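Replacing the recirculation pump, and what the hot water loop was costing

2023-05-30

The pump on our hot water loop failed in October and I left it off for the winter to see what would happen. I finally put a new one in last week. These are my notes, mostly for my own use, partly for Ismael Vasconcelos, who has the same layout two streets over and asked me to write down the settings.

The house is a long single story. The water heater is at the garage end and the main bathroom is at the other, with 23 meters of 3/4 inch copper between them. Whoever plumbed it ran a dedicated return line in 1/2 inch, so the loop is a proper one and doesn't borrow the cold line. The old pump was a fixed-speed unit with a bronze body, no timer, no thermostat. It had been running day and night for as long as we have lived here.

With the pump off, the wait at the bathroom sink was long enough that we stopped waiting and washed our hands cold. The shower was worse. I put a bucket under the head and drew off 7 liters before the water was warm enough to stand in. That is close to what the pipe volume predicts. The inside of 3/4 inch type L copper holds a little under a third of a liter per meter, and the extra time over the calculated figure is the pipe itself soaking up heat.

The other side of the ledger was the gas. I read the meter by hand and keep the readings in a spreadsheet. Comparing like months is not clean, as the furnace is on the same meter, so I used only the weeks when the furnace was locked out at the thermostat. The difference was larger than I expected. The loop pipe was insulated where it was visible in the garage and bare everywhere else, which I confirmed by crawling the length of it. The previous owner, or his plumber, had wrapped the part people could see.

So the order of work was insulation first, pump second. I bought 1 inch wall elastomeric sleeve for the supply and 3/4 inch wall for the return. The sleeve comes pre-slit with an adhesive edge. The adhesive does not hold on dusty copper, and the contact cement sold with it does, if you let both faces go dull before pressing them together. Elbows I mitered at 45 degrees with a bread knife. The two places where the pipe passes through a joist have no room for sleeve, and I left them bare.

Keegan Fehr, who did the soldering for me, wanted to move the pump to the supply side. I kept it on the return, close to the heater, where the water is cooler and the seals have an easier time. We did agree on adding isolation flanges on both sides. The old pump had none, and draining the whole loop to remove one component is a bad afternoon. There is now also a spring check valve downstream of the pump. Without it the loop will thermosiphon when the pump is off, slowly and in whichever direction it likes, and the timer is wasted.

The new pump is a Karkilance, the small one with the electronic motor. It draws 7 watts on its low setting, measured at the plug. Karkilance sells a sensor kit for it that I did not buy. Control is a strap-on aquastat on the return pipe, in series with a plain mechanical timer. The timer gives it two windows, early morning and evening. The aquastat cuts the pump out when the return reaches 40 C and brings it back at 33. Inside a window the pump runs for a few minutes, stops, and sits idle until the pipe cools. 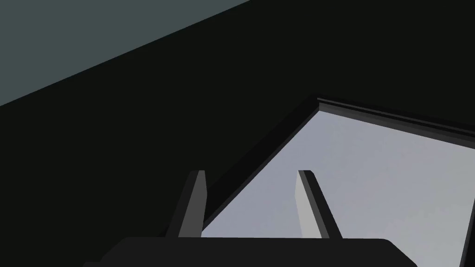 Placement of the aquastat matters more than I had assumed. I first strapped it 30 centimeters from the tank, where it picked up conducted heat and never called for the pump at all. Moving it 2 meters upstream fixed that. It needs bare metal, a dab of thermal paste and then insulation over the top of the whole thing, or it reads the air in the garage.

Air in the loop was the other problem. After refilling, the pump gurgled and moved almost nothing. The procedure in the leaflet is to open the furthest tap and wait. What worked was closing the isolation valve on the tank side, opening the drain cock above the pump and letting line pressure push water backward through the return until it ran without spitting. It took three rounds. Josée Carrier had told me to fit an automatic air vent at the high point and I may yet do it, but the high point is above a finished ceiling.

Settings, for Ismael: pump on low, aquastat 40 with a 7 degree differential, timer 05:30 to 08:00 and 18:00 to 21:30. Your return is longer than mine, so try the low setting first but expect to need medium. Check that your heater's dip tube is intact before blaming the pump for lukewarm water — mine was cracked and I chased it for a day.

The total for parts was 904 dollars, of which the pump was less than a third. Sleeve is expensive. I still have 4 meters of the return to wrap, behind the laundry sink, and will do it when the cement restocks at the Brovcombe store.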